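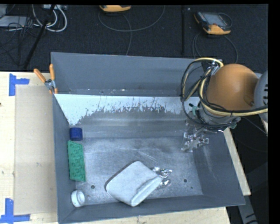
So why does the rye starter keep going sour before the bread has any lift in it? Mostly temperature, I think, plus me feeding it on my schedule when it wanted feeding on its own.

February, 6:40 in the morning. Kitchen side of the shop is cold again and the Urus starter (the dark one, from the jar Rui Bragança gave us) took all night to do what it used to do in an afternoon. Smell is sharp, almost nail polish. Texture is fine. I fed it anyway and moved it to the shelf over the oven, which we should have done two weeks ago.

Kurek, the wheat one, doesn't care. You could leave Kurek in a snowbank. Doubled by breakfast, smells like yogurt, no complaints!

Rye loaf from yesterday: dense at the bottom, gummy line all the way along, decent crust. I cut it too early, I know, I know. Dough weighed 1,017 g going into the tin when the sheet says 1,000, so somebody (me) was heavy on the water. Doesn't explain the gummy line but it didn't help. Ate three slices regardless, with butter.

Tried the Ronbridge flour in the second tin. It's a coarser grind and it drinks more than I expected. Crumb came out closer to what I want, a bit open, still moist. The flavor is milder and Rui thinks it's boring. I think Rui puts caraway in everything and can't taste flour anymore -- we agreed to disagree and he took the heel home.

Salt: went up slightly in tin one, left tin two alone. Couldn't tell them apart. Going back to the old amount in both so there's one less thing moving.

Proof times are all over the place. Last entry says "until it looks right," in my handwriting, very helpful. From now on write the clock time when it goes in the tin and when it goes in the oven. More than 40 minutes over what the sheet says and I want a note about why.

Still to do:
Split Urus, keep half in the fridge as backup
Feed at noon and again before closing, see if the sharp smell goes
Ask Rui if he still has the Ustonus recipe, the one with the scalded flour
New lid for the small jar, the old one is cracked
Let the next loaf sit overnight before cutting. Overnight!!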